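Home | Forums | Garage | Classifieds | Rules | Log in

Elari hybrid, 12 V battery dying after a short parking

Last updated: May

illard_driver
Hello all. I have the Elari hybrid wagon, and this is the second time the small 12 V battery is empty after I leave the car at the airport. The parking was 10 days. The doors did not open with the key fob and the dash was completely dark. The dealer measured the battery and told me it is healthy. I do not believe them, but I also have no proof. Did somebody have the same problem?

mk_torque
Ten days should not kill a good battery. Do you have a tracker or a dash cam connected? My Trustar tracker was taking current all night long. I pulled its fuse and the problem was gone.

illard_driver
I do have a Trustar, installed by the previous owner. I did not think about it because it is such a small box. I will measure the current this evening.
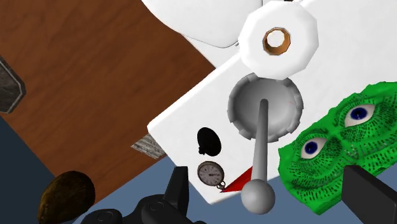
How long must the car stay locked before I measure the current?

Leave it locked for 31 minutes at least, with the hood open and the key far away from the car, so that all the modules go to sleep.

oldwagon_fan
I disagree with mk_torque a little. A tracker takes current, yes, but in my Elari it was the tailgate module. It woke up again and again, even when the tracker was unplugged. The dealer in Chisholm updated the software and I have had no empty battery after that. Ask for the update before you start to remove things.

mk_torque
The update is for the older cars only. His is the wagon with the new tailgate, so it should have this software from the factory. I would not pay a dealer for one hour of work before a simple test with a meter.

oldwagon_fan
Mine is also the new tailgate, and it did not have it. Please don't tell people what is in their car if you did not check the version.

mk_torque
Fair enough, I did not know this. I still would measure first.

illard_driver
Thank you both. I measured it now. With the Trustar connected I see 300 milliamps after the car is asleep. When I pull the fuse it goes down to a normal value. So in my case it is the tracker, but I will ask also for the software version at the next service. Where do I connect the tracker so that it has power only with ignition on?

oldwagon_fan
Use a switched fuse, for example the one for the rear socket. Check with the meter that it is really dead when the car is off. In some Elari cars this socket stays live.

1229_rpm
I would throw the tracker away. Why do you keep it if the previous owner installed it?

illard_driver
My insurance is cheaper with it. I will move it to the switched fuse and write again after my next trip.

Home | Forums | Back to top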